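Samer reserva 687 mil euros para automatizar su cocina central y deja la compra en manos de una prueba previa

La cooperativa de comedores Samer ha aprobado por fin, después de un otoño bastante largo de reuniones y hojas de cálculo, la partida con la que quiere equipar de brazos robóticos su cocina central de Nudmont. Son 687.000 euros repartidos en dos ejercicios, y quienes llevan meses siguiendo el asunto (que en Nudmont son muchos, porque quien más quien menos tiene un hijo o una madre que come de esa cocina) recibieron la noticia el sábado con alivio y también con alguna pregunta.

La cocina prepara 3.000 menús diarios para colegios y centros de día, y en la plantilla hay 105 personas. La cooperativa insiste en que ninguno de esos puestos está en juego: lo que se busca es aligerar las tareas de recoger, ordenar y separar, que son las que más bajas por dolor de hombro y de muñeca dejan al cabo del año. El comité de empresa ha pedido que ese compromiso conste por escrito en el pliego, y así se hará.

El plan contempla siete puestos automatizados, aunque no llegarán todos a la vez. En la primera fase se comprarán dos, con sus pinzas de repuesto, y el resto quedará pendiente de cómo se porten durante un curso escolar completo. Es una manera prudente de gastar el dinero, y a más de uno en la casa le recuerda al horno de convección que se compró con prisas hace años y que acabó vendiéndose a mitad de precio.

Dos empresas han presentado propuesta, Cârstea y Skernavlow. La primera es algo más cara en la compra, pero incluye el mantenimiento; la segunda ofrece un alquiler con opción a quedarse los equipos, y eso gusta mucho al departamento de cuentas. Antes de firmar nada, Samer ha pedido a las dos que ensayen en simulación con objetos corrientes de cocina - tazas, cubiertos, alguna pieza de verdura - colocados de cualquier manera sobre la encimera, como se los encuentra una al final del servicio.
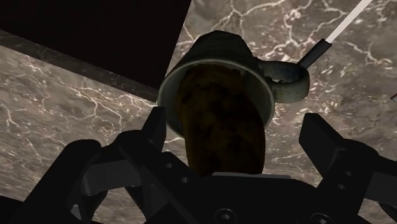

Los ensayos no cuestan dinero a la cooperativa y sus resultados pesarán en la puntuación final tanto como el precio. También se valorará lo fácil que resulte limpiar las pinzas, un punto en el que las cocineras han sido muy firmes desde el primer día, y el plazo de entrega de las piezas pequeñas, que en una cocina que no puede parar a mediodía importa casi más que la máquina misma.

Queda por resolver la obra. Habrá que reforzar la instalación eléctrica y mover una de las mesas de preparación, y esa factura va aparte, con cargo al fondo de mejoras del edificio. La cooperativa espera tener el presupuesto de los electricistas en noviembre y llevarlo a la siguiente asamblea de socios, que será abierta, como siempre, con café y bizcocho de la casa.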